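Workshop > Notebooks > Nilside bench > Chores
Search this notebook Enter a word or page number

October 2026

Back on the chores question. Zillstead want a plain answer on which household jobs we would trust to a machine now, and the September pages are too scattered to send them. Writing it up here first so Ouellet bench can argue with it.

Laundry folding: no. The Iser arm folds a flat towel if someone lays it flat. Give it a heap and it picks up two things at once and carries on as though it had one. Left that job alone this month.

Wiping down: yes, on a clear worktop. With anything standing on the surface it goes round the object and leaves a ring. Fine for the shop floor benches at the end of the day, poor for a kitchen.

Sweeping the shop: the old floor unit still does this better than anything newer we have tried. It wants the air lines lifted first. Swarf gets into the brush bearing, cleaned again, spare ordered.

Tidying small things is where most of the hours went. 242 attempts on the bench with the arm, mixed packets, tubs and bottles. Failures were mostly in three groups:
- fingers closed too hard and the carton buckled
- object tipped on first contact and was gripped by a corner
- good grip, but nowhere sensible chosen to put it down

The last one bothers me most. Changing the pads or dropping the closing force helps the first two. I cut the force setting from 400 to 242 and the thin card cartons came through with their edges square, but a full bottle then slid. So one setting for everything won't do, and the arm has to guess the weight before it lifts.

Bedrooms are harder than kitchens. Soft things lie over other soft things, cables run along the floor, and a packet could be rubbish or somebody's snack. A person knows from the room. Our planner goes by the label and whatever is next to it, which is thin evidence.
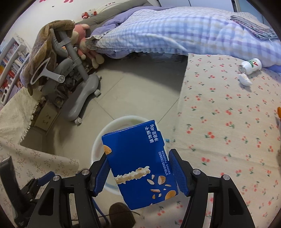
Hand-held demonstrations are worth more to us than bench runs for this reason. The person holding the gripper has already decided where the thing goes, and the path shows it. I would like 1,000 of them from lived-in rooms before we retrain, and no tidying up beforehand.

For Zillstead, draft answer: wiping and sweeping now, with someone to clear the way. Picking up boxed goods, supervised. Folding and general tidying, not yet.

To do
- new pads for the Iser arm, softer grade
- try 20 lifts with the weight guess switched off, same bottle
- ask Ouellet bench for their put-down rules
- find the missing hex key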